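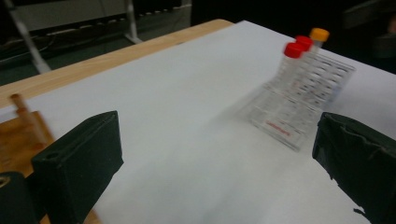 White paper across the tabletop, with the edge of the wood showing.

4 min read

Cirkiscombe Sings: your questions, my answers

I'm Shalini Awasthi and I run the front-of-house side of our November concert, so most of your emails land with me. I've pulled together the ones I get over and over. If yours isn't on the page, write to me anyway, I do read them all!

What are you performing this year?

The first half is a new piece for choir and strings called Ternen, and the second half is old favorites (two folk song sets and a short Mass). Ternen runs 50 minutes with no break, so please visit the restroom first. I say this with love.

Is the new piece hard to listen to?

I was nervous too! The opening is quiet and a bit strange, lots of humming and long low notes from the cellos. Then about a third of the way in the altos get a proper tune and I went home whistling it. My brother, who mostly listens to country, asked me for the recording. We don't have one yet.

When do the doors open?

6:15 pm, and the music starts at 7. If you get there after the first downbeat, we'll ask you to wait in the lobby until the second half, as there's no pause in Ternen where we could sneak you in. You can hear pretty well from the lobby, for what it's worth.

Where is it?

Kandpal Hall, same as last year. Use the side entrance on the parking lot, the big front doors stay shut for concerts. The street number is 1218 and it's painted on the wall by the ramp, very small, so go slow.

How much are tickets?

$9 for everybody. We used to have four different prices and I spent half the evening making change. Kids who sit on a lap are free.

Can I pick my seat?

Only if you book in the front block, which has 55 numbered chairs. Everything else is first come, first seated. My own favorite spot is halfway back on the left, where the basses don't drown out the sopranos (sorry, basses).

I bought through Nustonel and never got my ticket. Help?

Check your spam folder, then check that you typed your email right, and then write to me with the name you booked under. I can see the whole list on my end. You don't need a printed ticket, your name at the door is enough.

Can I bring my kids?

Please do! The second half is easier for little ones, so some families come just for that. Aisle seats toward the back are good if you think you'll need to make a quick exit with a wiggly four-year-old.

Will there be food?

Coffee, tea and cookies at intermission. Cash is easier for us but we take cards. No drinks in the hall itself, except water with a lid.

May I record it?

Photos during the applause are fine. Please keep phones away while we're singing, the screens are really bright from the stage and I lose my place every single time.

I'd like to sing with you. Do I have to audition?

No audition for the main choir. Come to a couple of rehearsals, sit next to someone friendly and see if you like it. Reading music helps but plenty of us learn by ear, and I still write the Latin out phonetically in pencil. New singers start after the concert, and you can email me now to get on the list.

Is the hall wheelchair accessible?

Yes, there's a ramp at the side entrance and spaces at the end of the second and last rows. Tell me when you book and I'll hold one for you, plus a chair beside it for whoever's coming along.

9 comments
55 shares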